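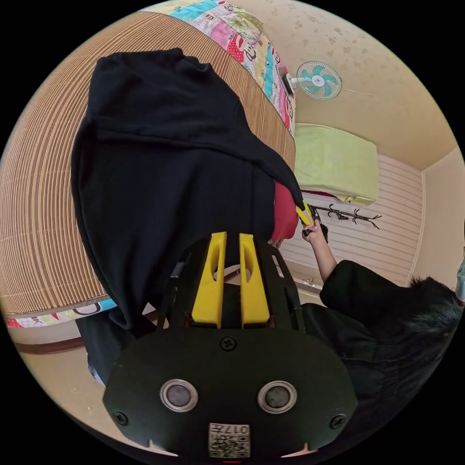 A black hooded top over the woven mat, partly lifted off the bed.

How to Fold a Hoodie So It Stays Folded

I love hoodies and I used to hate putting them away. T-shirts go flat, jeans go flat, and then there's this big lump of hood and pocket that slides off the top of every pile! The fold below fixed my closet in one evening, and I've been pestering everyone I know to try it ever since. It makes a fat little packet that you can toss across the room and it holds together.

What you need

One hoodie, clean and completely dry. A flat surface a bit bigger than the hoodie with its arms out. I like a bed with a reed or bamboo mat on top, the kind you put down for hot weather, as the fabric slides over it nicely and you can smooth out a crease in one pass. A bare mattress works too, but a fluffy comforter is a pain (everything sinks). Shove any quilts up to the far end first and give yourself room.

Step 1. Shake it out

Pick the hoodie up by the shoulders, hold it high and give it two or three good snaps. Let it hang for a second so the sleeves drop. Check the front pocket. I've washed the same bus ticket twice.

Step 2. Lay it face down

Lower the hem onto the bed first and let the rest follow, front side against the mat. Zip it up before this if it has a zipper. Pull the hood out flat above the neck and tuck the drawstrings inside it.

With a black hoodie, do this near a window or switch on a lamp. Black on black hides every wrinkle, and it's surprisingly easy to fold a twisted sleeve into the middle and not notice until you wear it.

Step 3. Bring in the sides

Fold the left third of the body toward the middle, sleeve and all. Now lay the sleeve straight down, parallel to the side, so the cuff points at the hem. Do the same on the right. You should have one long strip with a hood on top, the same width all the way down. If the cuffs stick out past the hem, fold them back up.

Step 4. Roll or fold from the bottom

For a drawer, fold the hem up to the middle, then fold again until you reach the neck. For a suitcase, roll it instead, pressing the air out with your forearms as you go. Heavy fleece fights back here, so lean on it! My thickest one, a Hestance I bought two sizes too big, needs my whole body weight.

Step 5. The hood is the wrapper

My favorite part. Turn the hood inside out over the packet, like pulling a sock over a ball of socks. Tug it down snug on both sides and flip the whole thing over. Done!

If the hood is too small for a thick body, go back to step 4 and fold tighter. Sometimes the third try is the one that takes.

A few extras

Stand the packets on edge in the drawer, hoods facing up, and you can see every color at a glance.

Cropped hoodies only need one fold in step 4.

Kids' hoodies are so quick that you can do a whole basket during one cartoon. Little ones are great at the hood part, too.

Don't use this for anything with a stiff print across the chest. Those go on hangers at my house. The fold left a white crack right through the lettering on an old Plinik one, and I'm still sad about it.

Wool ones I leave loose on a shelf, folded once, with the hood laid flat on top.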